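The Dondley tabletop magnifier has been in our catalogue longer than most of the staff have, and it's still the thing we reach for first when somebody rings up and says they can't read the small print any more. We're very fond of it. This page covers the magnifier itself, the practice balls we sell alongside it, and how people have been using the two together.

## What you get

- One large clear viewing panel, curved, with a slim black rim
- One weighted foot and a bendy neck
- A soft cleaning cloth
- One small green practice ball (extra balls come in bags of 6)
- A pad of ruled practice sheets, 200 in a pad

The panel is the star. It's much bigger than a reading glass, big enough that you can get both hands in behind it and still see what you're doing, and that changes everything if you do any sort of fiddly work. Stamps, beads, seed sorting, the tiny numbers on the back of a gas bill — all far nicer with a good wide view and nothing to hold.

## The panel

It's made from clear plastic, so it's light and it won't shatter if it goes over the edge of the table. The curve gives you a gentle enlargement across most of its width, with a little bending of straight lines near the rim. Some people notice that on ruled paper and some don't. If it bothers you, slide the sheet towards the middle.

Being plastic and curved, it does catch the light. Ceiling lights are the main culprit, and a lamp directly behind your shoulder is nearly as bad. Tip the top edge forward a touch and the worst of the shine slides off. Fuseini Aryee, who packs these for us and has tried them under every light in the building, likes a lamp low down on the left. I've copied him at home and I'd never go back!

Wipe it with the cloth and plain water. Please don't use window spray, kitchen roll or your sleeve. Felt pen will come off if you get to it the same day, with a drop of washing-up liquid. Biro is harder.

## The practice balls

These are the little bright green ones, smooth and shiny, and they were Zuweira Dankwa's idea. She runs our Rorora hand exercise group and wanted something people could pick up, put down and find again straight away. Small white beads vanish on white paper. Green doesn't. You can spot one of these from the other side of the room (and you will, because they roll).

The usual way to use them is on top of a practice sheet. Put the ball on one square, pick it up, move it to the next square, carry on to the end of the row. It sounds dull and it's strangely absorbing. Looking at it through the panel makes you slow down and notice where the ball really is, and people who start off stabbing at it tend to get a good deal gentler by the second row.

If rolling is a nuisance, crumple a bit of cloth or scrap paper and lay it along the back of the sheet. A low ridge is plenty.
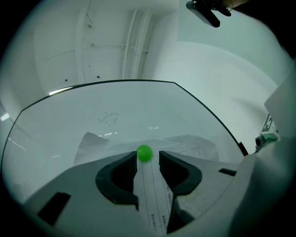

## The ruled sheets

The printing on the sheets is small on purpose. Each one has a table of thin lines with columns of characters in it, so once you've finished with the ball you can turn to reading: find a row, follow it across, say what's at the end. Přemysl Sýkora drew up the current set and he was very strict about line thickness. The old sheets had thick black borders and looked like a crossword. These are far better.

They're plain white and single sided. A pencil works well on them, a fountain pen less so. We don't sell single sheets, but if you only want to try a few, ask when you order and we'll slip some in.

## Setting it up

1. Stand the foot on a flat table, well back from you.
2. Bring the neck up and over so the panel hangs between your eyes and your work.
3. Lay a sheet flat underneath and check that you can see the middle of it without stooping.
4. Tighten the collar by hand. Firm is fine; pliers will crack it.
5. Put the ball down last.

If the panel droops over the course of an afternoon, the collar wants another quarter turn. If it still droops after that, get in touch and we'll send a new collar in the post. It's a cheap little part and we keep a drawer of them.

## Sizes and fit

There's one size of panel. The neck comes in short and long, and most people want the long. The short one is good for lap trays and for children's tables, where the long neck ends up in everyone's hair.

The foot is the same as on the Swanepoel lamp, so if you already have one of those you can swap the neck across and save yourself some table space. It won't fit the Pirkance stand. We've tried, with tape and everything, and it wobbles.

## What people have told us

Krishnamoorthy Arumugam bought one for his model railway and wrote to say he has repainted 17 wagons with it since, which is a lot of wagons. He'd like a darker rim. It's already black, so I'm not sure how we'd manage that, but I've passed it on.

Damián Palma uses his for splinters and fishing flies, and says the green ball went to the cat on the first evening. We sent him another bag.

A few of you have asked for a version with a built-in light. We did borrow one to try and found it heavy at the end of the neck, and the shine on the panel was worse. A separate lamp is still what we'd suggest.

## Please note

The balls are small enough to swallow, so they aren't for children under 5, and pets shouldn't be left with them either. Don't leave the panel standing in direct sunshine when you're not using it: any magnifier can gather sunlight into a hot spot, and paper underneath could scorch. Pop a cloth over it or put it away in the box.

Long necks are out of stock until August. Short necks, practice balls and pads of sheets are all on the shelf and go out the next working day. Spare collars are free — just tell us which neck you have.

Page last checked July 4, 2023.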